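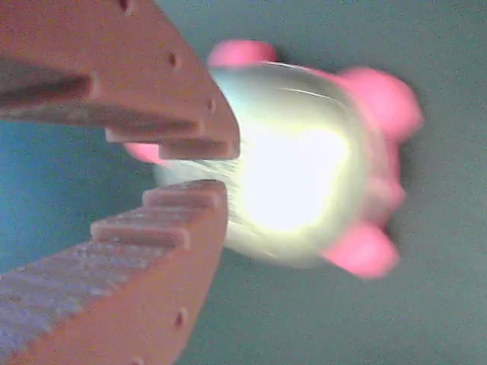 A glossy white toy with pink parts.

Hukmont County to require tags on secondhand toys

Shops and market stalls in Hukmont County that resell used toys will have to attach a tag to each item beginning in September, under a rule adopted by the county board in June 2015. The tag must state the age range, the date the item was checked and the name of the seller.

The rule covers plastic, wood and fabric toys offered for sale to the public. It does not cover private yard sales, gifts between households, or items priced as collectibles and kept in a closed case. Books and puzzles with no loose parts smaller than the test cylinder are also exempt.

County product inspector Sneha Chaturvedi told the board that her office examined 1,751 used toys over the past year at shops in Trusunach and the surrounding towns. Of those, 142 were taken off the shelf. The most frequent findings were detached small parts, battery doors with missing screws and paint that came off in a rub test. Cracked housings made up most of the remainder.

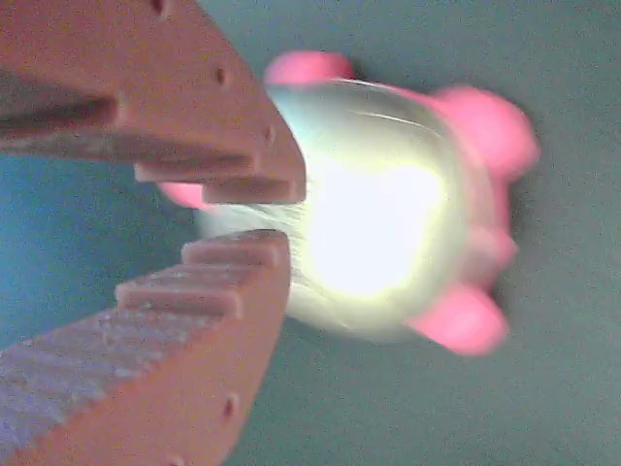
Sellers may do the check themselves. The county will publish a one-page procedure consisting of a visual check, a pull test on attached parts, a small-parts test and a check of any battery compartment. A toy that fails any step must be repaired and tested again or discarded. Soft toys are also to have their seams checked by hand along the full length.

Tags will be sold by the county at 50 cents per sheet of 12. Sellers may print their own if the three required lines are present and the type is legible at arm's length. A tag stays valid until the item is sold - there is no expiration date - but an item that is returned must be checked and tagged again before it goes back on display.

Santosh Prajapati, who manages the Garkik resale store on Rana Street in Trusunach, asked the board to drop the requirement for items under one dollar. He said bins of small figures and vehicles turn over quickly and that tagging each piece would take longer than sorting the bin. "We check them when they come in the door," he said. "The check is fine. The tag is the slow part."
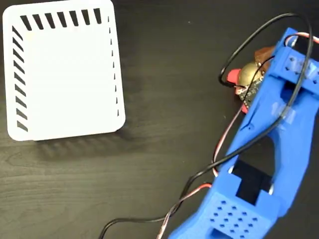
Bin sales and enforcement

The board did not grant the exemption but changed the wording on bins. Small items of the same type may be sold from a bin under a single tag, provided that every item in it was checked on the date shown. Mixed bins holding toys for different age ranges must carry the tag for the oldest range and may not be placed on the floor.

Inspections will follow the present schedule, with one unannounced visit per shop each year. A first violation brings a written notice and a second visit within the month. Fines apply from the second violation on.

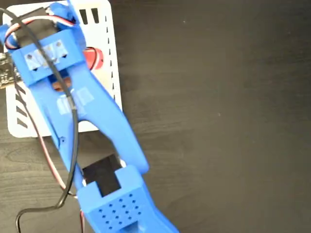 Records of each check are to be kept by the seller for one year, on paper or in a spreadsheet. The procedure and a blank record sheet can be picked up at the inspector's office in Trusunach or requested by mail. Written questions on the rule will be accepted until the end of August.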